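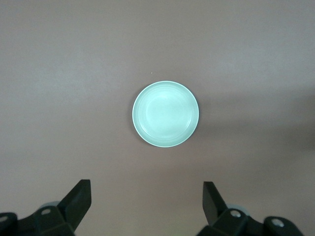
Chapter 6

Care and Setup of a Tabletop Gripper Cell

Darcy Whitcombe

6.1 Scope of the chapter

Chapter 5 dealt with the arm: its joints, its brakes and its cabling. The present chapter deals with what is bolted to the end of it. The cell used throughout is the bench cell at Lornholm, which consists of one arm, a two-finger parallel gripper, a camera mounted at the wrist, and a plain tabletop on which household objects are placed and picked. Students working on a different cell will find that the order of work stays the same, although fastener sizes and torque values do not.

By the end of the chapter the reader should be able to inspect and replace a pair of fingertips, set the wrist camera so that both tips remain in view, re-establish the height of the table in the controller, and run the acceptance routine that returns the cell to service.

6.2 Terms

Finger: the whole moving member on one side of the gripper, including its mount.

Fingertip: the replaceable blade at the end of the finger. It is the part that touches the work and the part that wears.

Mount: the bracket that joins the fingertip to the moving carriage.

Opening: the distance between the inner faces of the two fingertips.

Table plane: the height of the tabletop as stored in the controller. The stored value and the real height are two separate things, and most of Section 6.5 concerns the difference between them.

6.3 Inspection before work

Remove power from the gripper and wait for the indicator on the controller to go out. Move each finger through its full travel by hand. The motion should be even, with no step or catch. A catch near the closed end usually means debris on the slide; a catch at the open end more often means a cable that has slipped out of its clip.

Look next at the bolt heads on both mounts. Each should carry a paint line that continues onto the bracket. If the line is broken, the bolt has turned, and the fingertip must be treated as unset even if it feels tight. Do not simply retighten it. Loosen the mount, reseat the blade against its shoulder, and torque the bolts in the order given on the setup card.

Wipe the tabletop with a dry lint-free cloth. A crumb under the rim of a shallow dish will tilt it, and the tilt will be recorded as an error in the grasp. The log kept at Lornholm lists 101 faults for the gripper and table together, and over 20 of them were closed with the single entry "cleaned surface."

6.4 Setting the wrist camera

The camera is fixed to the wrist and moves with the gripper. It must be set so that both fingertips appear along the lower edge of the picture when the gripper is fully open. If one tip is missing, the camera has rotated in its clamp. If both tips are present but sit at clearly different heights, check the mounts before touching the clamp — a badly seated blade produces the same symptom.

Set the clamp with the arm parked over the bare table. Place one round object on the table and jog the wrist until the object lies between the two tips as seen by the camera. A dish or plate is suitable, having no preferred direction. Close the gripper slowly in free air above it and confirm that the tips approach each other evenly. Tighten the clamp, then repeat the check once, as tightening often shifts the camera a little.

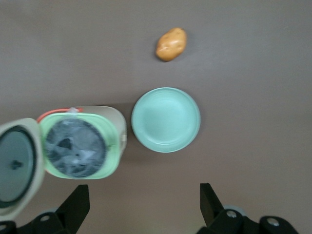

A mixed layout should be used only after the single-object check has passed. Objects of different heights expose faults that a flat dish will not. A tall item placed close to a low one tests whether the fingers can descend beside it without contact, and a part with a hinged lid takes up a different area of the table when the lid is open. Record the state of any lid on the setup card along with the position of the object.

6.5 Re-establishing the table plane

The stored table plane must be renewed after any change of fingertip. The Gilchrist method, used in the remainder of this book, takes three touch points spread widely over the working area. At each point the closed gripper is lowered at creep speed until the controller reports contact, and the height is stored. The controller then fits a plane to the 3 values.

Touch points placed near one another give a plane that looks correct and is wrong at the far corners. If the fit is rejected, repeat all of the points. Replacing only the worst one hides a loose table foot, a fault described in the Flurport case at the end of the chapter.

6.6 Materials required

Setup card for the cell
Torque driver with the bit set marked 6
Matched pair of fingertips
Lint-free cloth
Paint marker
One round dish or plate

Fingertips are always replaced in pairs. A new blade opposite a worn one shifts the center of the grasp toward the worn side, and the offset cannot be removed in software without disturbing the camera setting made in Section 6.4. Section 6.7 begins with the removal of the left fingertip.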